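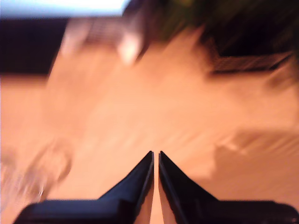 Castside Grievance and Steward Module

Part of the Plakimeo membership system for union locals

Castside records grievances, information requests and steward assignments for locals with up to 800 members under one contract. It runs inside Plakimeo and uses the same member list, so a change of department or shift entered by the membership secretary appears in open cases the next time they are loaded.

Case intake

A steward opens a case from a phone or a desktop browser. Required fields are the grievant, the date of the incident, the contract article and the remedy requested. A group grievance can list up to 70 named members; a class grievance is filed by job title or work area and needs no names. Witness statements are attached as text or scanned pages and are locked once signed. Corrections are added as a dated note under the original.

Deadlines

Time limits are entered once per contract. Each step can run on calendar days, working days or scheduled shifts, and the count can start from the incident, from the date the member became aware of it, or from the employer's last answer. Holidays are taken from the contract calendar. Extensions agreed with the employer are logged with the name of the person who agreed to them — verbal extensions are allowed but stay flagged until a written confirmation is attached.

The default setup includes 11 case types, among them discipline, seniority, overtime assignment, job posting, health and safety, and past practice. Types can be renamed or switched off. Closed cases keep the type they were filed under.

Representation log

Requests for a steward at an investigatory meeting are kept apart from grievances. The entry holds the time of the request, who received it, whether the meeting was paused and which steward attended. An entry can be linked to a discipline case later without being retyped.

Access

Stewards see cases in their own area. Chief stewards see all cases in the unit. Executive board members see case status and step but not statements, unless the chief steward grants access case by case. All views and exports are recorded. The employer has no login of any kind.

Exports

Arbitration binder (PDF, numbered exhibits, index page)
Step summary for membership meetings, names removed
Full case data (CSV)
Information request letter, with dates and article numbers filled in

Requirements

Plakimeo 15 or later
A current browser; no separate app to install
One contract file per bargaining unit

Locals moving from Bosgate can import open and closed cases. Attachments come across in their original format. Custom fields have to be mapped by hand before the import is run, and the mapping can be saved and used again for a second unit. Imports from Hajdu spreadsheets are limited to open cases.

Setup and support

Contract setup is done by Kristaps Petrauskas from a copy of the signed agreement, including side letters and memoranda. Send scans with all pages in order. Questions about arbitration exports go to Ernő Hegyi. Both can be reached through the support form in Plakimeo, under Help.

Page revised April 29, 2026. The shift-based deadline option is available to all locals from May.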